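126 down, a lot more to go

Quick one tonight, tea's going cold and I've got the upload running.

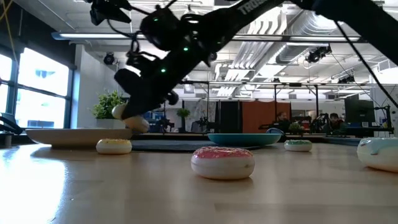

So the target for this task is 500 good episodes and we're at 126. Good meaning I'd be happy for the model to copy it. Marek Procházka wrote the task sheet and it's one line long: put the doughnut on the plate. Sounds like nothing. But the policy only knows what we show it, so if I always go in from the same side, it learns that side and falls over when anything moves. The cream one is the worst to hold, it wants to tip on its side in the gripper and then you're stuck over the beige plate working out how to get it flat again. I've started keeping those. Justinas Ots thinks I should bin them, too messy. I think messy is the point - if it never sees a tilted doughnut it won't know what to do with one.

Things I changed this week, mostly so I remember:

Starting positions. I was putting everything back in the same spots without noticing. Now Shiuli Sultana shuffles between goes and I don't get a say. Much slower. Much better data, I reckon.

Which plate. Beige was getting nearly all of the goes because it's easier for me. Teal gets its turn now, every other episode.

Pauses. If I stop to think for 2 seconds, the model learns to stop and think for 2 seconds. Except it isnt thinking. Just hanging there. So I rehearse the move in my head first and then go. Anything with a long wobble in the middle gets tagged and left out of training for now.

Light. Mornings are bright by the windows and you get a big white glare on the table. Used to wait for it to pass. Stopped waiting. It'll have to work in the morning too.

Labels still a mess. I typed "dougnut" in one batch and "donut" in the next and Remow, our sorting script, treated them as two diffrent tasks. Fixed, I think. Algirdas Ozoliņš is checking.

The old block stacking set was 3667 episodes and half of it was me being tired, you can tell from the jerky bits. Would rather have fewer and decent this time. First training run once we hit the 500, hopefully before the end of April. Will post the fails as well.

Right, upload's stuck. Off to kick it.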